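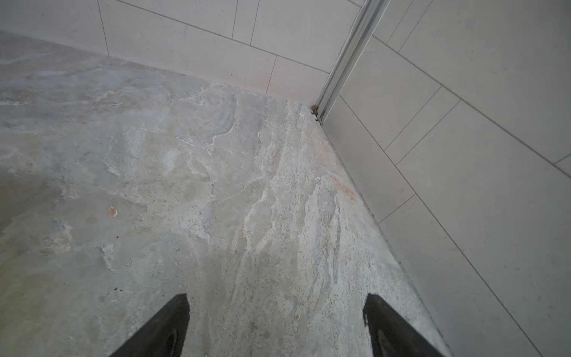
설비 소식 / 2019년 1월 31일 목요일

Korell 2호기 그리퍼 정비 건. 짧게 씁니다, 오늘 오후에 또 나가야 해서.

손가락 패드 교체 주기 바꿉니다. 지난 11월까지는 4,000 사이클 기준이었는데 석재 바닥 작업이 늘면서 그 전에 미끄러짐 알람이 뜸. 앞으로는 사이클 안 보고 매주 첫 근무일에 패드 상태로 판단. 손가락 안쪽 면이 닳아 색이 밝아졌으면 일단 사진 남기고 정비 일지에 적어 주세요. 고무가 들뜨면 바로 교체. 한쪽만 갈지 말고 꼭 양쪽 같이요. 한쪽만 갈면 중심이 틀어져서 영점 다시 잡아야 됩니다. 지난번에 그거 때문에 반나절 날렸음.

패드는 Tanguy 것 그대로 씁니다. 재고 8세트, 공구실 맨 아래 서랍. Kellano 쪽 샘플도 받아놨는데 아직 시험 전이니 끼우지 마세요.

순서
전원 내리고 잠금표 걸기
손가락 완전히 연 상태에서 볼트 풀기 (닫힌 채로 풀면 스프링 튑니다)
접착면 알코올로 닦고 마를 때까지 대기
새 패드 붙이고 볼트는 손으로 먼저, 그다음 토크렌치
손목 카메라 렌즈 닦기, 마른 천만
저속으로 열고 닫기, 양쪽이 같이 움직이는지 볼 것

욕실 모서리 접근 동작도 손봤습니다. 바닥하고 타일 벽 만나는 구석, 특히 금속 프로파일 서 있는 자리. 구석에 굳은 실란트나 부스러기가 끼어 있으면 손가락 끝이 먼저 걸려요. 접근 속도 낮췄고 힘 제한도 같이 내렸습니다. 바닥 무늬가 진한 돌이면 카메라가 줄무늬를 줄눈으로 잘못 잡는 경우가 있으니 첫 동작은 반드시 수동으로 확인. 노출값은 건드리지 마세요. 누가 바꿔놨던데 원래대로 돌려놨읍니다.

Nedombridge 현장은 아직 예전 프로그램입니다. 다음 방문 때 올릴 예정, 그때까지 구석 작업은 수동으로. 백업 파일은 공용 폴더에 있고 번호 74번. 73번 아님, 그건 속도값이 옛날 거예요.

손목 케이블 클립도 하나 헐거워져서 바꿨습니다. 손목이 끝까지 돌아갔을 때 케이블이 당기면 클립 위치부터 확인 바람니다. 타이로 임시로 묶지 마시고요.

점검표 새 양식은 셀 옆에 걸어뒀습니다. 옛날 양식에 적은 건 안 옮겨도 됨. 알람 뜨면 리셋하기 전에 코드부터 적어주세요

설비보전팀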